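Zullelonの試用が一区切りついたので、まとめて書いておく。棚の品出し向けの双腕ロボットのキットで、売っているのはZivusau。購入前の評価プランを使った。長くなるので続きはこの下にぶら下げる。

先に結論だけ。筒型の容器の棚入れなら使える。小さいカップも思ったより持てる。袋物は今の版では勧めない。立ち上げと教示に手間がかかるので、品目が毎週入れ替わる店には向かない。
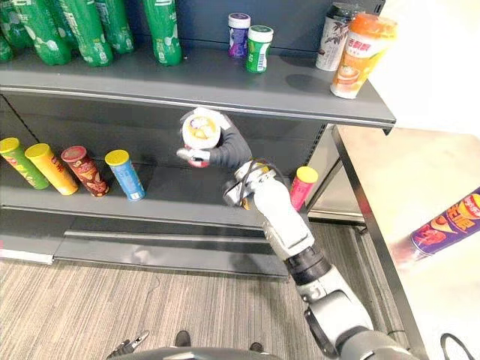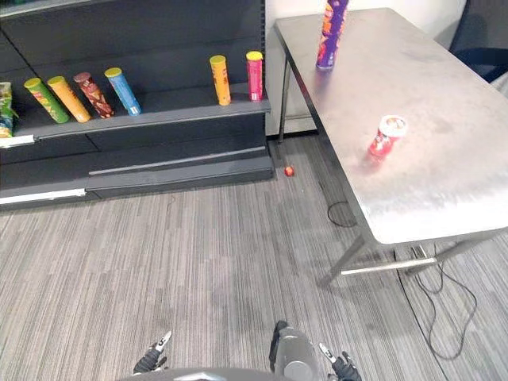 Zullelonの棚入れ試験。1枚目はふた付きの小さいカップを把持したところ、2枚目は両手とも空の状態。

キットの中身は、腕が左右、指付きのハンドが左右、頭部カメラ、胴体、制御用の箱、それと操作用の端末。棚と台は付かない。こちらで用意する。見積書には「作業環境一式」という行があるが、これは測定と調整の作業費のことなので注意。自分は最初、棚が来るものだと思っていた。

契約は評価プランが18日間。延長は一回だけ可能と言われた。開始は2018年10月4日。初日は搬入と立ち上げで終わったので、まともに動かせた日数はもう少し短い。搬入日を日数に含めるかどうかは交渉の余地があるらしい。これから頼む人は先に聞いたほうがいい。

立ち上げ担当はZivusauのOctavio Garridoさん。説明は丁寧。カメラと腕の位置合わせを一緒にやってくれて、二度目からは自分でできるようになった。手順書は英語とスペイン語で、日本語版は11月に出すとのこと。

位置合わせは専用の板を腕に持たせて、端末の指示どおりに姿勢を変えていく。途中で止めると最初からやり直し。途中保存は欲しい。要望として出した。

試験の中身。台に置いた商品をつかみ、棚の指定した位置に立てて置く。つかみそこね、落下、置いた後の転倒を失敗とした。傾いたまま立っているものは別に記録した。店では手直しが要るが、売り物にならないわけではないので。

予定は200回。記録は201回分ある。途中で通信が切れた回があり、消さずに残して一回足したため。切れた回は成功にも失敗にも入れていない。

品目はポテトチップスの筒、小さいカップ、ふた付きの小瓶、飲み物のボトル、袋菓子。どれも普通に店で売っているもの。試験用の模型は使っていない。中身を抜いた容器だと軽すぎて挙動が変わるので、全部中身入りでやった。

筒型から。これは良い。太さがそろっていて、指の回し方が一通りで済む。色や柄が違っても認識はほとんど迷わない。初日に教えた分で最後まで通せた。

難点は置き方。手を開くときに指が容器を少し引っ張ることがあり、傾いて残る。離す前に一拍待つ設定にすると減る。この設定は初期状態では切ってある。入れて出荷すればいいと思う。

カップは背が低いので、棚の前縁と指がぶつからないかを心配していた。側面を指で包んで、指先のひとつを下の縁に当てる持ち方を教えたら安定した。上からつかませるとふたに力がかかるので、うちでは禁止にした。

上の棚板と下の棚板の間に手を入れる動きは、速度を落とせば問題ない。速度を上げると手首が前縁に寄る。端末に余白の設定があり、ここを大きめに取ると安心だが、奥まで入らなくなる。棚の奥行きを使い切りたい店だと困るはず。

小瓶は可もなく不可もなく。ふたの色が白いと、照明の反射で上面の位置を少し高く見積もることがあった。照明の向きを変えたら出なくなった。認識側で直してほしい種類の話。

飲み物のボトルは重さより形の問題。くびれのあるボトルは、つかむ高さを品目ごとに教える必要がある。教えればできる。ただし教示の時間を人件費に入れると、品目が増えたときに割に合うかどうか怪しい。

袋菓子。だめだった。つかめることはつかめる。立てて置けない。背板に寄りかからせるように教えても、毎回形が変わるので再現しない。Garridoさんに見てもらったところ「今の版の対象外です」との返事。カタログの対応品目には「菓子類」と書いてある。ここは書き分けてほしい。

倒れた商品の扱い。台の上で横になった筒は、認識さえできれば起こせる。半端に傾いたものが苦手で、立っていると判断してつかみに行って滑らせる。しきい値を変える欄はあるが、触ると別の品目に影響した。

教示のやり方は二通り。腕を直接手で動かして覚えさせる方法と、操作者が離れた場所から動かして記録する方法。自分は後者が多かった。慣れるまで肩が凝る。慣れた後は、カップのような細かい持ち方は後者のほうが早い。

記録したデータはこちらの手元に残せる。Zivusauの側に送るかどうかは契約で選べる。送る場合は調整済みの動作が数日後に戻ってくる。試しに一度だけ送って、筒型の動作が少し滑らかになって返ってきた。効果は体感程度で、数字では差が出なかった。

同じ時期にOrleyのキットも候補に入れていた。こちらは吸着式で、平らな箱物なら速いと聞いている。デモを見ただけで自分では触っていないので、比較表は作らない。丸い容器が多いならZullelonを先に試すと思う。

費用。評価プランの金額は条件次第で変わるので書かない。見落としやすいのは指先の交換部品。消耗品扱いで、評価期間中は無料、購入後は有料。うちでは期間内に一度だけ交換した。工具は付属のもので足りた。

音は静か。隣で電話をしていても気にならない。動作の開始時に短い電子音が鳴るが、音量は変えられる。消すことはできない。安全上の理由だそうで、これは納得している。

停止ボタンは有線。ケーブルの長さは十分だが、人が通る側に回すと引っかかるので、置き場所は最初に決めたほうがいい。無線版は別売。

サポートの返事は早かった。平日の昼なら当日中。夜に送った分は翌日の昼。ソフトの更新は期間中に一度あり、更新後に位置合わせをやり直すことになった。更新の案内文にはそのことが書いていなかったので、これも伝えてある。

社内ではTiburcio Barajasさんに操作側をお願いした。ロボットの経験はなし。本人の感想は「筒なら午前中で覚えた。カップは次の日までかかった」。自分の感覚ともだいたい合う。教える人が変わっても結果があまり変わらないのは良い点。

購入するかどうか。Ibarra店の菓子棚だけに絞って、もう一度見積もりを取っている。筒とカップに限定すれば話になる。袋菓子の列は今までどおり人がやる。全部を任せる前提の見積もりは断った。

Zivusauに出した要望は次のとおり。
・位置合わせの途中保存
・離す前の待ち時間を初期設定で有効に
・対応品目の「菓子類」を容器の形で書き分ける
・半端に傾いた容器の判定の改善
・更新案内に再調整の要否を書く

返事が来ているのは途中保存の件だけで、次の版で入れるとのこと。時期は未定。

質問が来ていたので追記。冷蔵の棚では試していない。結露した容器がどうなるかは分からない。メーカーに聞いたら「乾いた状態を推奨」という答えだった。

もうひとつ追記。棚の色は濃いめでも大丈夫かという質問。うちの灰色の棚では問題なし。鏡面に近い棚は試していない。金属の天板の台は使っていて、反射で認識が落ちた回が少しあった。つや消しの敷物を敷くと直る。

再見積もりの結果が出たら、このスレッドの続きに書く。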